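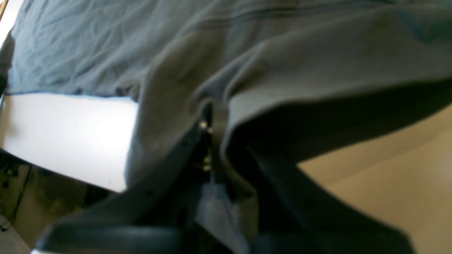
Hi all, and thanks for your patience with this one. July got away from me, so you're getting two months in one go.

The short version is that the Davalstead clothing swap is doing better than I promised you in the spring. We had 64 households come through, and 20 of them had never been to anything we've run before. Most heard about it from the flyer at the Prekport library, which cost us next to nothing (I'd like to print more, please!).

Money is mostly on track. The hall rent went up a little in June and I covered it from the snack line, so if you see that line looking thin in the spreadsheet, that's why. The folding racks from Roussel came in under budget. Two of them wobble, and I've asked for replacements.
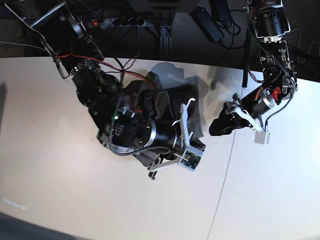 Sorting is still our slow spot. Bags come in faster than we can get through them, and by mid-afternoon I'm usually looking at a heap and wondering about dinner. Kids' clothes fly out the door, winter coats are piling up in the back closet, and we could use a better plan for worn-out stuff that can't go on a rack. Dark fabric on a white tabletop is easy enough to see, but pale socks and undershirts vanish on it, so I'd like to buy a couple of colored table covers out of the supplies money.

Next up is the school clothes swap. I still need a yes from you on the later closing time, 8 p.m. instead of 6, and I'm waiting to hear from Pestent about storage for the coats. Their first quote was too high and I told them so. I'll send the receipts separately once I've scanned the June ones.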